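How to Run a Towel-Folding Demo at Your Open Day

Last August I signed up to show two small robot arms folding a towel at the Palico open day, and I had never done a live demo in my life. If you've been talked into the same thing, read this first!

Pick your towel early and stick with it. I went through a drawer full at home and settled on a green terry one with a patterned border, mostly because the color stands out on a pale table and people can follow it from the back row. Then put a cover over the tabletop and run your cables off the sides, well away from where the cloth will move.

Next, practice the grab. Both grippers need to take a corner before anything gets pulled, and this is where I lost most of my evenings (ask my family). Kenji Villanueva, who ran our corner of the hall, told me to log every try, so I did: 276 of them before the doors opened.

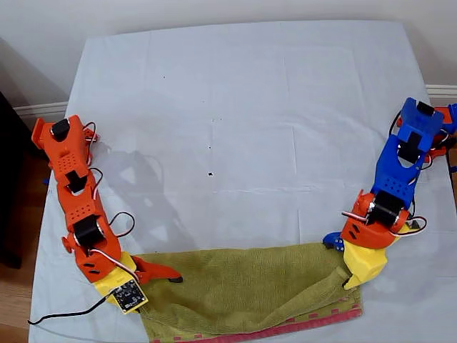 If one side lets go, stop both arms, lay the towel out again and start over. Don't try to rescue it by hand while the motors are live. I did that once at rehearsal and got a very firm talk from Mattes Böttcher, who looks after safety at Palico and was right to give it.

Now for the visitors. We had 486 people through the hall, and they came by in clumps, so I kept each round to 3 minutes. Say what you're going to do, do it, then let them ask things. Kids always want to know if it can do socks. Mine can't, but I've promised to try by next year!

Between rounds, send the arms back to their start pose and smooth the towel by hand, short ends facing front and back. I taped a little card with the steps next to my laptop and I still skipped one after lunch.
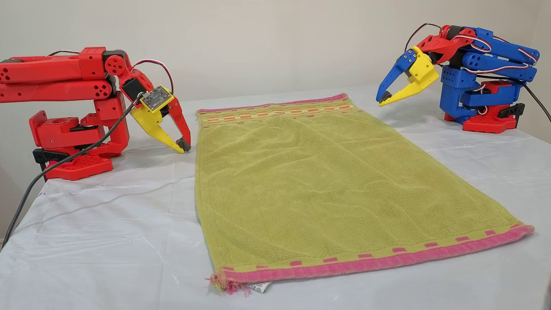
Give yourself a proper break too. I did 21 rounds and my voice was gone by four o'clock. Bring water, a spare power supply, and a second towel of the same kind, in case somebody spills coffee on the first.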